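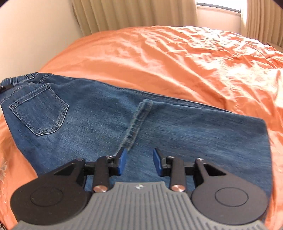 침대 위의 청바지. 허리는 고무줄, 벨트 고리도 있음.

Zuccaro: 옷 라벨 문구 및 수선 메모 말뭉치

버전 14
관리: Vittoria Costa
언어: 한국어(본문), 영어와 이탈리아어(라벨 원문 일부)

개요

Zuccaro는 옷 안쪽에 붙은 세탁 라벨의 문구와, 동네 수선집에서 손님 옷에 핀으로 꽂아 두는 메모를 글자로 옮겨 모은 텍스트 데이터셋입니다. 전체 3,823건이고 전부 텍스트입니다. 이미지는 배포하지 않습니다. 달라는 메일이 가끔 오는데, 답장은 이 문단을 복사해서 보내고 있습니다.

처음 목적은 소박했습니다. "단독 세탁"과 "따로 빨아 주세요"가 같은 말인지 컴퓨터가 알아듣게 하자는 것이었습니다. 그러다 수선집 메모가 섞여 들어왔고, 그때부터 일이 커졌습니다. 세탁 라벨은 규격이라도 있는데 수선 메모에는 규격이 없습니다. "기장 2, 허리 알아서"라는 메모가 있습니다. 2가 센티미터인지 인치인지 두 벌인지는 쓴 사람만 압니다. 쓴 사람에게도 물어봤는데 기억이 안 난다고 합니다.

구성

labels.tsv: 세탁 라벨 문구. 한 줄에 라벨 하나. 줄바꿈은 빗금으로 바꿨습니다.
notes.tsv: 수선 메모. 맞춤법은 고치지 않았습니다. "바지단"과 "바짓단"은 둘 다 나오고, "밧지단"도 나옵니다.
pairs.tsv: 뜻이 같다고 판정한 문장 쌍.
glossary.txt: 현장 용어 159개. 시아게, 오바로크, 나나인치 등. 순화어를 함께 적었지만 수선집에서 순화어로 주문했다가 되물음을 당해도 책임지지 않습니다.

필드 설명

id: 정수. 중간에 빠진 번호는 지운 항목입니다. 채우지 마세요. 예전에 누가 채웠습니다.
text: 옮겨 적은 문구.
garment: 옷 종류. 바지, 치마, 셔츠, 외투, 기타 중 하나. 조끼는 외투입니다. 이 문제로 메일 보내지 말아 주세요.
fabric: 라벨에 적힌 섬유 이름. 혼용률의 합이 100이 아닌 라벨도 그대로 두었습니다. 공장이 그렇게 적었으면 그런 것입니다.
action: 줄임, 늘림, 교체, 덧댐, 세탁, 불명.
confidence: 옮겨 적은 사람의 자신감. 0에서 3까지. 3은 드뭅니다.

수집과 전사

라벨은 헌 옷 가게 Nundberg의 재고에서, 메모는 수선집 17곳에서 받았습니다. 메모를 내준 가게에는 이용 목적을 설명하고 서면 동의를 받았습니다. 설명을 끝까지 들은 가게는 많지 않았고, 대체로 "그걸 어디다 쓰게"라는 질문과 함께 서명해 주셨습니다.

전사는 두 사람이 따로 한 뒤 맞춰 보는 방식입니다. 의견이 갈리면 관리자가 정합니다. 관리자도 모르면 confidence가 0이 됩니다. 손님 이름과 전화번호는 지우고 각각 [이름], [전화]로 바꿨습니다. "파란 대문 집"처럼 동네 사람이면 바로 아는 표현도 [장소]로 바꿨습니다. 그 바람에 "[장소] [이름] 엄마 [이름] 바지"라는 문장이 생겼는데, 규칙대로 한 결과입니다.

고무줄 바지 문제

버전 12까지 허리 항목은 "단추/지퍼"와 "고무줄" 둘로 나뉘어 있었습니다. 세상의 바지가 이 구분을 존중할 줄 알았습니다. 고무줄 허리에 벨트 고리가 달린 옷, 고무줄인데 단추도 있는 옷, 뒤만 고무줄인 옷이 계속 나왔고, 버전 13에서 waist 필드를 새로 만들었다가 버전 14에서 없앴습니다. 지금은 text에 허리 이야기가 있으면 있는 것이고 없으면 없는 것입니다. 없어진 필드가 필요하신 분은 버전 13을 쓰시되, 왜 필요한지는 알려 주시면 좋겠습니다. 순수하게 궁금합니다.

쓰는 법

파일은 탭으로 구분되어 있고 인코딩은 UTF-8입니다. 스프레드시트 프로그램에서 바로 열면 "3-4"(단추 3개, 4번 실이라는 뜻)가 3월 4일로 바뀝니다. 그대로 저장하면 영영 3월 4일입니다. 가져오기 메뉴에서 모든 열을 텍스트로 지정하세요.

학습용과 평가용은 가게 단위로 나누기를 권합니다. 한 가게의 메모는 한 사람이 쓰고, 그 사람은 평생 같은 줄임말을 씁니다. 무작위로 섞으면 점수가 아주 좋게 나오고, 그 점수는 다른 가게에 가는 순간 사라집니다.

알려진 문제

- 이탈리아어 라벨 일부에서 악센트 부호가 빠져 있습니다. Costa가 고치는 중이며, 작년에도 고치는 중이었습니다.
- action의 "불명"이 너무 많습니다. "저번처럼"이라고만 적힌 메모가 모두 여기에 들어갑니다.
- 바지가 지나치게 많습니다. 사람들은 바지를 줄입니다. 셔츠를 줄이러 오는 사람은 적습니다.
- 겨울 메모는 부족합니다. 12월에 수선집이 제일 바쁜데, 바쁘면 메모를 안 쓰고 외웁니다.
- pairs.tsv의 "드라이"와 "드라이클리닝"은 같은 뜻으로 묶었습니다. 머리 말리는 드라이로 읽으신 분이 계셨습니다.

이 데이터로 하지 말 것

세탁 지시를 자동으로 만들어 실제 옷에 적용하지 마세요. 울 스웨터 한 벌이 이미 희생되었고, 지금은 인형이 입고 있습니다. 메모의 말투로 가게나 손님을 알아내려는 시도도 이용 조건 위반입니다.

관련 자료

Cirkelia: 단추와 지퍼 부자재 이름 목록. 우리 용어집과 번호 체계가 다릅니다. 맞추자고 얘기는 했습니다.
Flirkico: labels.tsv를 읽어 중복 라벨을 찾아 주는 스크립트. 느리지만 돌아갑니다.

이용 조건

비상업적 연구와 교육에 자유롭게 쓸 수 있습니다. 출처는 "Zuccaro 말뭉치, 버전 14, V. Costa 관리"로 적어 주세요. 버전 번호를 꼭 넣어 주시기 바랍니다. 번호 없이 인용한 글을 보면 그 글의 허리 항목이 어느 시절 허리인지 알 수가 없습니다.

오류 제보

id와 고칠 내용을 한 줄에 하나씩 적어 보내 주세요. 항목이 여럿이면 텍스트 파일로 붙여 주시면 됩니다. 조끼 분류에 관한 제보는 접수하되 읽지 않습니다.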